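Nenik Community Laundry and Linen Exchange
Progress report to the Kurkham Fund
Reporting period ending April 2024
Prepared by Delphine Schumacher, program manager

Summary

The linen exchange is running at both sites and the Karaki site is now open on Saturdays as well. Enrollment is at 36 households, which meets the target in our grant agreement. Spending is under budget on supplies and over budget on water. We are asking to move a small amount between those lines, as explained below.

Enrollment and referrals

Most new households came through the Jurnum family center, where Imad Fakhoury handles intake. The rest were referred by the two clinics on the east side of town. Each household gets a set of towels and bed sheets at sign-up and can trade used items for clean ones once a week. Families with a child under two may trade twice a week.

We had hoped to enroll people directly at the clinics. Clinic staff did not have time to go through the form, so we cut it to a single page and now collect the remaining details at the first visit. Missing paperwork has dropped a lot since the change. Five households left the program during the period, all because they moved out of the service area. Their places have been filled.

Sorting and folding

Items are sorted by fabric when they come in. Towels are washed separately from sheets because they take longer to dry, and mixed loads were holding up the dryers at the end of the day. Dark items are kept apart from whites.

Worn towels are checked before they go back on the shelf. Anything with a hole or a badly frayed edge is cut down for cleaning cloths. Leen Issa wrote a one-page guide to this so that both sites apply the same standard.

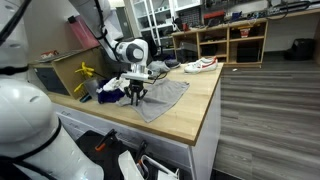 The guide also covers how items are stacked. Karaki was folding bath towels in thirds and the main site was folding them in half, so bundles moved between sites had to be redone. Both now fold in thirds. The change sounds minor, but it lets us fit a full household set in one bag, and the van can take a whole day's orders in one trip.

Equipment

The second dryer at Karaki was out of service for part of the winter. The repair was covered by warranty, but the part took a long time to arrive and we sent loads to the main site in the meantime. Hadi Haddadin has since set up a service schedule for all machines, with filters cleaned daily and hoses inspected monthly.

One washer at the main site is near the end of its life. We are collecting quotes for a replacement and will send them separately. We do not expect to ask for extra money for this, as the reserve line should cover it.

Budget

Detergent costs came in lower than planned after we switched to bulk orders. Water costs rose with the new city rates and with the added Saturday hours. We ask permission to move the unspent part of the supplies line to utilities for the rest of the grant year. Ayman Khasawneh has sent the line-by-line figures to your finance office.

Staffing

The Saturday shift is covered by existing part-time staff. We advertised for a driver and had few suitable replies, mainly because the hours are split between early morning and late afternoon. We have rewritten the job as a single midday shift and moved the delivery times to match. Households were told by letter and by phone.

Next period

In May we will survey enrolled households on pickup times and on whether they want blankets added to the exchange. Blankets would need more shelf space at Karaki, so we will price the shelving before making a decision. The survey results and the washer quotes will be sent to you together.

Questions about this report can go to Delphine Schumacher at the main office.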